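Trendcombe Repair and Laundry Co-op: minutes of the October members' meeting
Back workroom, started at 7 in the evening, 14 of us there. Minutes by me, Hanne Rissanen, as I was the only one with a pen.
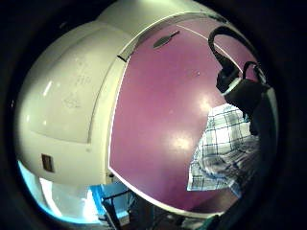 Assefa wanted it written down before anything else that a machine which can wash forty shirts and can't pick up one of them isn't a household helper, it's a tub with a motor, and that we shouldn't spend a penny until somebody shows us otherwise. So it is written down. Inevska said we'd be quoting that back at him in a few years' time, and we got going.

Last meeting's minutes
Agreed, with one correction. I had put down that the big iron was "broken". It was the socket. Sorry to the iron.

1. Can a machine do our chores yet?
This was the main business and it took most of the evening. You'll remember we asked two people to go and look into it, and Assefa and Inevska drew the short straws. They went to the open day at Trondum, which is a training workshop a bus ride away with a demonstration kitchen and a mock stockroom, and they came back with quite different opinions of the same afternoon.

Inevska went first. She saw an arm folding tea towels at a table and thought it was marvellous (her word, used several times). It took a towel from a pile, found a corner, found another corner, and laid the thing down in a square that she said was tidier than mine. I let that go. It managed 12 towels while she stood there, and what impressed her most was that when it dropped one it went back for it without anybody pressing anything.

Assefa timed it. He says his own gran could have done the lot, put them away and made a pot of tea. He also pointed out that the towels were all the same size and all the same stuff, and that what comes through our door is fitted sheets, baby vests, a boiler suit and the occasional curtain with the hooks still in. He asked the people running it to try his scarf. They were very nice about it and it came out as a sort of bun.

There was a good long talk after that, and I'll put down the bits I caught.

Flexes and plugs. Several of us think cables are the real trouble. A flex never lies the same way twice, it gets under cloth, it hooks itself round things, and a person just shoves it aside with an elbow without thinking. Inevska asked about this at Trondum and was told that loose cable is one of the things they find hardest in their own kitchen, along with anything see-through.

Shiny surfaces. I asked about these, having read that glare can fool a camera. Assefa said a glossy tray at the open day caused a lot of dithering, with the arm going down and coming up again. He did an impression. It was quite good.

Wiping down. Mixed reports. The wiping they saw was fine on a flat worktop with nothing on it. Somebody at the back said that if she ever had a worktop with nothing on it she'd wipe it herself for the pleasure of it.

Shelf stacking. Better than expected! Both of them agreed on this, so it must be true. Boxes of one size, out of a crate and on to a shelf, labels facing front. Slow but steady. Assefa would have it in the stockroom overnight if it were cheap, and it isn't cheap.

Safety. Would it stop if a child put a hand in? They were told yes and shown yes, with a foam hand. Two members said a foam hand was not going to persuade them, and I was one of them.

I said my own piece, which was that I don't mind who folds the towels, but sorting is where we lose the hours. Is it clean, is it damp, is it somebody's good blouse that went in by mistake? I do half of that by feel and I couldn't tell you how. Inevska thinks that will come. Assefa thinks it'll come after we've all retired.

Decided: we don't buy or hire anything this year. Inevska will ask Trondum whether they'd take a bag of our awkward stuff and have a go at it, fitted sheets included. Assefa may contribute the scarf.

2. Drying racks
The wobbly one still wobbles. We agreed to mend it and stop talking about it. Spare feet are in the drawer under the till.

3. Evening rota
Two gaps to fill before the end of the month, both of them late shifts. Please put your name on the sheet by the kettle, in writing, as telling me in the street doesn't work.

4. Any other business
Someone asked whether a robot vacuum counts for item 1. Long argument. Those who own one say yes, and those who have had to carry one upstairs and untangle a sock from it say no. Left open.

Lids back on the detergent tubs, please.

Finished at 9. Next meeting same room, same time, and Inevska is bringing the cake.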